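4.2 Client input and the number of design revisions

The second part of the study looked at how often a commissioned piece changed between the first sketch and the start of fabrication. We used order records from three small decorative glass workshops, Jendent, Premcombe and Antal. Together they supplied 407 completed commissions for private homes, offices and shops. Orders for repair work were left out, as were repeat orders of an existing pattern.

A revision was counted when the workshop issued a new drawing and the client was asked to approve it. Changes made by phone without a new drawing were not counted, so the figures probably understate how much was discussed. In all, the records held 1073 revisions. They were spread unevenly. A small group of clients asked for many changes, while 60 commissions went ahead on the first drawing. 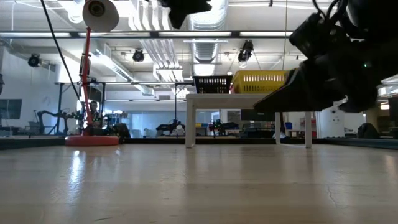
Figure 3. Workspace with a light wooden surface, a small white table and a red desk lamp.

Most revisions concerned color. Clients who had chosen from a printed chart were more likely to ask for a change than clients who had handled glass samples in their own rooms. This held for all three workshops, although Antal began lending samples only in February of the second year and its earlier orders had to be treated separately. Window direction also mattered. Pieces meant for north-facing rooms were often moved to paler glass after the first drawing.

Changes to the line pattern were less common but took longer to settle. They often affected the lead layout as well, and the workshop then had to check the panel again for strength.
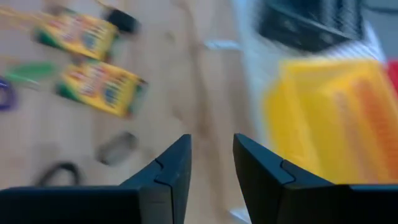 Size changes were rare and nearly always came from a measuring error at the site. Premcombe sends its own fitter to measure before any drawing is made, and its records show very few of them. The other two workshops accept measurements from the client or the builder.

We also compared commissions priced at a fixed fee with those where each drawing was charged. Of the full set, 324 were fixed fee. These had more revisions per order, as expected, but the gap was smaller than the workshop owners had predicted in interviews. Commercial clients showed almost no difference between the two pricing methods — their changes tended to follow from building plans.

Comments (3)

glasslight_osow: Did you separate leaded from copper foil work? In our shop foil clients change their minds far more.

Reader: The sample lending result matches what I see. A chart is no use for textured glass.

tessera60: Would like to see the repair orders too, if they are ever released.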